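Why bands put out live albums
Speaker notes, Jollcombe Library music evenings
January 4, 2023

Before starting
Check the speakers with the quiet track first. The room swallows bass, so turn it up a little more than feels right. Water on the left. Clips are in playing order in the folder, so don't shuffle.

Opening
Thank people for coming out. Say how long this runs: 40 minutes, then questions.

Start with the question. A band has four studio records out, the fans already own all the songs, and the label announces a live album. Who is it for?

Pause. Let a couple of people answer. Usual answers are "the fans" and "the money." Both are fair. Say we will come back to money.

The contract reason
Many older record deals asked for a set number of albums. Some deals let a live record count toward that number and some did not. Where it did count, a band that wanted to leave could hand over a concert tape and be finished.

Use Skumex as the case here. Their third record with Skilto was a double live album taped over two nights in November, and the next thing they released was on their own label. The sleeve has no notes and no photos from the shows. I don't claim to know what was in the deal. I only say how it looks from outside, and be clear about that when speaking.

Play clip 1, the first minute only. Listen for how loud the crowd is compared with the singer. Ask if it sounds like a room or like a crowd added on top. I think it was added, but opinions differ and someone will argue. Let them, for a minute or two.

The gap reason
A touring band gets home tired with no new songs. A studio album takes a long time. A live album can be mixed in a few weeks if the tapes are good, and it keeps the name in the shops.

Mention that this works better for bands who change their songs on stage. If the live version is the same as the record but with clapping, most people play it once. Skumex are in between. The slow songs change a lot, the singles hardly at all.

Play clip 2, studio version, then clip 3, live version of the same song. Don't talk over the change in the second verse. The drummer drops out there and comes back late.
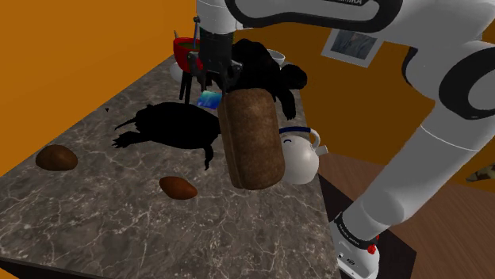
How much of it is live
This is the part people ask about afterward, so slow down.

Explain overdubs in one sentence: going back into a studio and recording a part again to put over the one from the concert. It has been done for decades. Sometimes it is a wrong note in the bass. Sometimes it is nearly all the vocals.

Things to listen for:
Backing vocals that are much cleaner than the lead.
Applause that sounds the same after every song.
A guitar solo with no crowd noise behind it at all.
Talk between songs that doesn't match the size of the room.

None of these proves anything alone. A good engineer with a good microphone can get a clean vocal on the night.

Play clip 4. Don't say what it is until after. It is from the small-room tape that the Ó Briain record store put out, 696 copies on vinyl, with nothing fixed. You can hear a glass break and the singer come in a line early. Ask which they would rather own, this or clip 3. Last time the room was split.

Money
Come back to it as promised. A live record is often cheaper to make than a studio one, mostly because nobody is paying for months of studio time. That doesn't mean it sells. The Ó Briain pressing sold out, but it was a small pressing. A second one of 754 copies took much longer to go, and there were still some in the bargain rack last time I looked.

Skip this section if running late. Keep the bit about the second pressing, it gets a reaction.

The good reason
Some songs only get finished on stage. The band writes one, records it too soon, then plays it every night for a year and finds out how fast it should go. In that case the live album is the one to buy first.

Play clip 5 all the way through. It is long – seven minutes – and that is fine. Sit down while it plays.

Questions
Likely ones: bootlegs, concert films, whether streaming has changed any of this. On streaming, say that bands now put up whole shows with very little fuss, and I haven't kept up with all of it.

Handout with the track list is by the door. Room has to be clear by nine. Take the adapter home this time.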